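Color and Attention in Shared Study Rooms
Project report by Declan Fairclough and Gisela Strobel

This project examined whether wall color affects how long students remain at a task. Four rooms in the Grudia building were compared, and 31 students completed a short reading exercise in each. 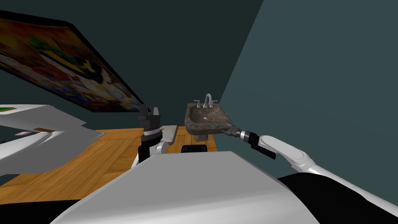

Figure 1. Dark teal wall with a framed, multicolored painting.

Students read longest in the rooms with darker walls - almost 17 minutes on average - but they also rated those rooms as less welcoming. Noise was not controlled, and two sessions were repeated for that reason.

The authors thank Uwe Schwerdtfeger for his advice on the questionnaire. A second round of sessions is planned for August.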